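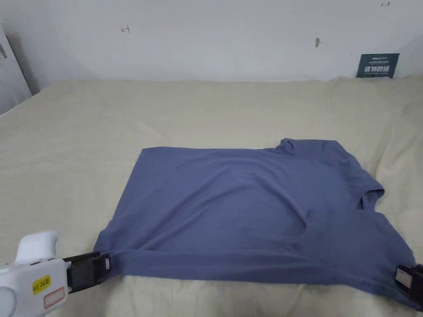 Progress note to Gimach, household chores grant
28 May 2020

Short one this time, full tables to follow when Kidine sends the rest of the logs.

Where we are. The question you gave us in February was whether a machine can do a load of laundry folding, start to finish, with no person stepping in. Answer today is no. Parts of it, yes.

T-shirts first. We have 303 folding demonstrations recorded by hand with the two grippers, all on a bed, soft surface, because that is where people fold things. A table would be easier and our numbers would look better. Both bottom corners of the hem held, pull taut, bring up toward the collar, let go, sides in. A person does it without looking. The policy trained on these finishes 68 percent of shirts if the shirt starts out flat. Starts in a heap, it drops to 15 percent. That gap is the whole project right now.

What goes wrong, mostly:
Picks up the sheet along with the shirt. Very common.
Grabs one layer of the hem and leaves the other behind.
Collar. It bunches and the fold goes crooked from there on.
Lets go too early, then carries on as if it still had the cloth.

The last one is the most annoying and probaly the easiest to fix. Yadav are looking at a touch signal in the fingertips. No date from them yet.

Heaped cloth is the next block of work. A good part of a garment is hidden under itself and the corners are anyone's guess. We are collecting more of the untangling step by itself - find an edge, lift, shake out, lay down - and leaving the fold out of it.

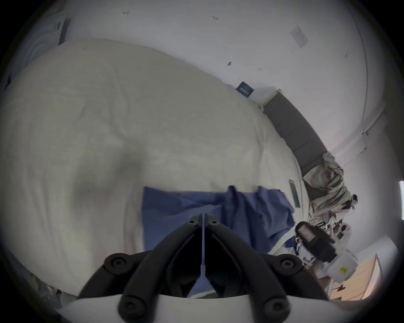 Kiran Pathak read the draft and wrote back that 68 percent on a shirt someone has already flattened should not be called folding laundry, and that the person doing the flattening has done half the chore. Fair. We will report the two figures side by side from now on and drop the combined one.

Shop floor. The Wolance trial (restocking folded shirts on a shelf) is on hold until the store lets us back in. Code is ready, untested on their shelves. Nothing to claim there.

Money. On budget. We would like to move 400 dollars from travel to replacement finger pads, they wear faster then we planned. Need a yes or no by email please.

Next: finish the untangling set, retrain, rerun both starting conditions on the same shirts. Towels after that, trousers not in this period.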